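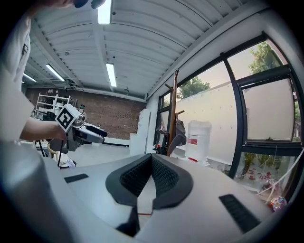

Does anyone else end up living in plain white T-shirts once it warms up? I moved to Lostia in February and it's already hot enough that I've given up on everything else. A short-sleeved white shirt like the one on the left goes with all my stuff, but mine turn yellow at the collar so fast! How do you keep them bright?
Torres946, 20/04/2018

Oh, I love this topic! Soak them overnight in warm water with a scoop of oxygen bleach, then wash as usual and hang them in full sun. Mine are 2 years old and I still wear them to work!
Gresgate

Skip the fabric softener, it builds up.
flolline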